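# El manual que nadie quería escribir

Durante años, la norma interna de Plarkow para evaluar manos robóticas cabía en una servilleta: que agarre cosas y que no las tire. Duyên Lục heredó la servilleta en septiembre y la convirtió en un documento de 141 páginas. Sus colegas tardaron en perdonárselo.

El problema era de vocabulario. Un equipo llamaba «inserción correcta» a dejar la pieza en su sitio; otro, a dejarla cerca y empujar con fe. Con semejante criterio, el mismo robot podía aprobar por la mañana y suspender después de comer. Los informes, eso sí, llevaban gráficos preciosos.

La primera regla del nuevo texto obliga a declarar el resultado antes de empezar: qué pieza, en qué hueco, con qué holgura y en cuánto tiempo. La segunda exige 40 intentos seguidos y prohíbe elegir los mejores, costumbre muy arraigada en el gremio y en los álbumes de boda. La tercera pide anotar cada intervención humana, incluida la que Kha Đoàn define como «el dedito»: ese toque discreto con el que alguien endereza una pieza mientras mira hacia otro lado.

Hubo resistencia. Jarrah Sheehan, que dirige los ensayos en Hollness, devolvió el borrador con 17 objeciones, casi todas sobre comas. La decimoctava, sin numerar, era la seria: una norma tan minuciosa favorece a quien entrena para el examen. Lục le dio la razón y añadió un capítulo sobre variación, según el cual las posiciones iniciales se sortean y el operador se entera cuando ya no puede protestar.

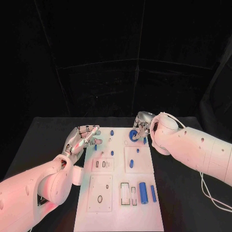 El capítulo de los tableros de prueba es el más leído, quizá por ser el único con algo que tocar. Regula alturas, tolerancias y colores, y recomienda que las piezas contrasten con el soporte: azul sobre blanco, por ejemplo, con un fondo negro que no distraiga a las cámaras. También distingue entre sujetar y colocar. Una mano plateada que tiene agarrado un aro azul por encima del tablero ha conseguido, a efectos del manual, lo primero. Lo segundo puntúa aparte. Y si la otra mano anda con un dedo casi encima de una clavija, el evaluador debe apuntar contacto solo cuando lo haya; el «casi» no tiene casilla.

Queda pendiente el asunto de los cables, al que Oanh Cao dedica un anexo de tono sombrío. Ekier propone fijarlos todos al brazo; Hollness prefiere dejar margen para que las articulaciones giren. La versión provisional pide revisar el recorrido completo antes de cada serie y firmar una hoja. La hoja, de momento, tiene su propio manual.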